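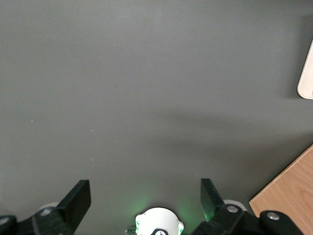
Why do handmade ceramic pendants lose their shine sooner than glazed tableware made in the same studio? Pendants rub against skin, zippers and cloth for hours at a time, and most small makers fire them at a lower temperature to keep the colors bright.

3. Materials and wear testing

3.1 Pieces

The pendants came from two studios, Prarninham and Nevico. Both sell mainly online and at craft markets, and both make their pieces by hand in small batches. Each studio supplied 400 pendants from its normal stock, glazed on the front and left bare on the back. We asked them not to pick out their best work. Cracked pieces were replaced before testing, but pinholes, drips and small color differences were left in, as a buyer would also receive them.

Prarninham uses a white earthenware body and brushes on three coats of clear glaze. Nevico uses a buff stoneware body and dips each piece once. Both fire their glaze at cone 04, so the Nevico stoneware is well short of its full firing range. The studio told us it had tried a higher firing and given it up when its turquoise turned a flat green.

A further set of pendants was bought from Becerra, a reseller that does not name its makers. These were used only to set up the rubbing machine and are left out of the results.

3.2 Rubbing

Each pendant was fixed face up in a shallow tray with wax and rubbed with a strip of undyed cotton denim under a steady load. The strip was changed after every 40 pendants. We had first planned to change it less often, but in the March trial runs the cloth picked up enough glaze dust to speed up the wear on later pieces. Results from those runs were thrown out.

Gloss was read before rubbing and again after each block of strokes. Readings were taken at the flattest part of the face. On domed pieces the reading moved a good deal with small changes in angle, and we took the middle value of five.

3.3 Survey of wearers

The Skasov mailing list, which serves people who buy and collect studio jewelry, carried our questionnaire. It went to 1,099 subscribers, and 823 sent back a form we could use. The questions covered how often a pendant was worn, how it was stored and cleaned, and whether the owner had noticed dulling or scratches. Figure 3 sets wearing habits against reported dulling.

Figure 3. Reported dulling by how often the pendant is worn. Owners who could not recall when they bought the piece are left out.

The survey has a clear weak point. People who join a collectors' list probably take better care of their jewelry than most, and several wrote that they keep each piece in its own pouch. Reported dulling is also a matter of opinion — a satin glaze can look worn to someone who expected a glossy one. For these reasons we use the survey to choose which kinds of wear to test, and we draw no failure rates from it.

3.4 Cleaning

A separate group from each studio was cleaned with dish soap and a soft brush, then dried in air overnight before the gloss reading. Vinegar, which a number of owners said they used on tarnished chains without taking the pendant off, was tested on another group. Those results are given in Section 4.2.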